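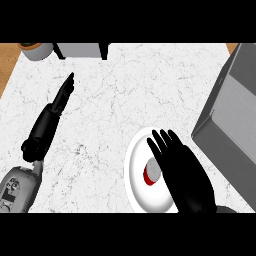
Skoltine memorial pages, reviewed
2018-12-12

When my aunt died in October the funeral director gave us a leaflet for Skoltine, which lets a family put a death notice online and keep a page of tributes alongside it. I set one up that evening and have used it ever since, so I have a fair idea of what it does well and where it falls short.

You start with a form. It asks for full name, maiden name, dates, place of birth, and then a list of surviving relatives. The relatives section is better than the one on Ratar, which I used for my father. Ratar only has boxes for spouse, children and grandchildren. Skoltine lets you type the relationship yourself, so my aunt's stepson and her lifelong neighbour both went in without any fuss.

The notice itself can be up to 4000 characters. Ours came to a little over half that. There is a set of sample wordings if you are stuck, but they are stiff and several still say "passed peacefully" whether you want it or not. I deleted ours and wrote it from scratch. Spelling is checked, though the checker objected to Jääskeläinen, my aunt's married name, every time I opened the draft. The name did print correctly on the finished page and in the emailed copy. On Ratar the dots had gone missing and I had to ring up.

Service details go in a separate panel with the time, the address and a map. We had to move the start by half an hour, and everyone who had signed up for updates got an email within 10 minutes. Two older cousins don't use email and I phoned them. There is no option to send a text message, and I think there should be.

Photographs are the weak part. The free page takes 5, and they are cropped square whether it suits them or not. A wedding picture lost my uncle's hat. The paid page takes 200 and leaves the shape alone, and it also removes the adverts for flowers. You can pay at any point and nothing has to be entered again.

Tributes are held until you approve them. You can turn this off. I left it on and checked morning and evening for the first fortnight. One message was spam and the rest were from people who knew her, including a former pupil none of us had heard of.

Printing is poor. The text runs in a narrow column and the last line of each page is sometimes split. For the order of service we used Gilley, a local printer, and pasted the wording across.

I would use Skoltine again for the notice and the updates. Pay for the full page if you have more than a handful of photographs.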